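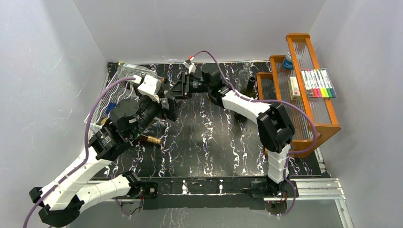
I missed the last ferry to Endach by four minutes, so there I was on the wharf with a cold meat pie and Mum's good umbrella (the one I'd sworn I hadn't borrowed). The bloke in the ticket booth reckoned I could walk it, 29 kilometres round the harbour, and he laughed so hard he had to sit down! Well, I've never liked being laughed at. I put up my collar, finished the pie and set off for Endach in the dark.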